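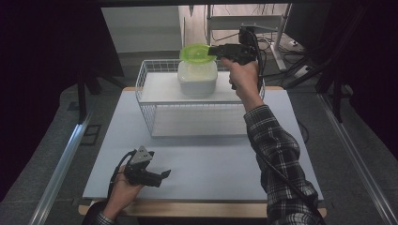 Plastic tub with the green lid, on the wire basket

Pantry smells like old onions, what can I store things in?
Posted by Plalden, 6 January 2018

We moved into a rental in March and the pantry has never smelled right. I keep flour, rice, oats and a bag of onions in there. The flour has started to pick up the onion smell and last week I found two small moths. I've got plastic tubs with lids, a few wire baskets and not much money. Do I need to throw the lot out? Also, is it worth buying glass jars?

Danish Kiani
Take the onions out first. They need air and should be nowhere near flour, so a wire basket in the laundry or garage is fine. Check the flour, rice and oats for webbing or grubs and bin anything that has them. Anything that looks clean can go in the freezer for a week before it goes back on the shelf. Vacuum the shelf corners and the screw holes, then wipe down with warm soapy water and leave the door open until it's dry.
Plastic is fine if the lid is tight. To test a tub, fill it with water, put the lid on and tip it over the sink. If it leaks, use it for packets that are still sealed. Old tubs that smell can be left overnight with bicarb and water, then put out in the sun.

Mertens
Glass. Plastic always holds a smell in my experience.

Wondosow
I wouldn't buy jars yet. I paid $34 for a set of 10 and half of them were too small for a kilo of flour, so check the volume before you buy. Pantry moth traps from the supermarket are worth getting as well. They only catch the males but you'll know if you've still got a problem. Replace them when the colour of the sticky bit goes dull.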